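# Chapter 2: Classification and the Work of Sorting

*Before people can describe the world, they must decide which things belong together.*

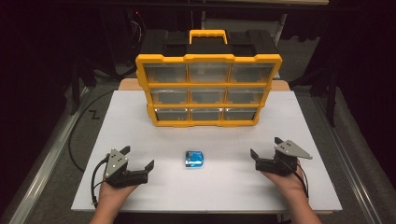
## What You Will Study in This Chapter

In Chapter 1 we looked at how people collect information. In this chapter we ask what happens to the information next. A list of 1,072 plant names is not yet knowledge about plants. It becomes useful when somebody puts the names into groups, and when other people can understand the reasons for these groups and can argue with them.

After reading the chapter, you should be able to:

- explain the difference between a **class** and a **member** of a class
- describe two ways of building a classification, from the top and from the bottom
- recognize when a classification mixes more than one principle
- discuss what happens to items that fit in no class, or in several

The key terms are printed in bold when they appear for the first time. They are collected again in the glossary at the end of the book.

## Opening Case: The Seed Room at Boonchu

In the hills near the village of Boonchu there is a small agricultural station with one room for seeds. When the botanist Napaporn Pongsiri came to work there in July, the room held 201 jars. The jars stood on the shelves in the order in which they had arrived. Each had a number and, in most cases, a name written by the farmer who brought it.

Her first plan was to arrange the jars by botanical family, as she had learned at university. Beans went beside beans, gourds beside gourds. The work took nine days and the result was correct. But the farmers, who came to the room to borrow seed, could no longer find anything. They did not ask for a family. They asked for "something for the dry field" or "something to plant after the rice." For them, a bean and a gourd could belong to one group if both of them grew on a dry slope.

Pongsiri then tried a second arrangement, by growing season and type of soil. Now the farmers were satisfied, but she had difficulty with her own reports, which had to follow the botanical families. In the end she left the jars in the farmers' order and kept the scientific order on paper cards. A jar can stand on only one shelf — a card can be copied as many times as one wishes.

We will return to the seed room several times. Please keep in mind these questions while you read:

1. Was the first arrangement wrong? If you think so, wrong for whom?
2. What did the cards make possible that the shelves did not?
3. Some jars had no name at all. Where would you put them?

## 2.1 Classes and Members

A **class** is a group of things which we treat as the same for some purpose. The things in the group are its **members**. The words "for some purpose" are important here. Two coins of equal value are the same for a shopkeeper and may be very different for a collector.

Every class needs a **principle of division**, that is, the feature by which we decide who is in and who is out. In the first arrangement of the seed room the principle was botanical family. In the second there were two principles, season and soil, and they were applied one after the other. This is permitted, and it is very common. A difficulty comes only when two principles are used on the same level. Imagine a library with three shelves marked "History," "Novels," and "Large Books." A large book of history has a right to stand in two places, and two librarians will probably choose differently.

We say that classes are **exclusive** when no member can belong to two of them, and **exhaustive** when every member belongs to at least one. Many practical systems are made exhaustive by adding a last class called "Other." If this class grows larger than the rest, the principle of division should be examined again.

In Section 2.2 we compare classification from the top, where the classes are fixed before the items are examined, with classification from the bottom, where the classes are formed from the items themselves.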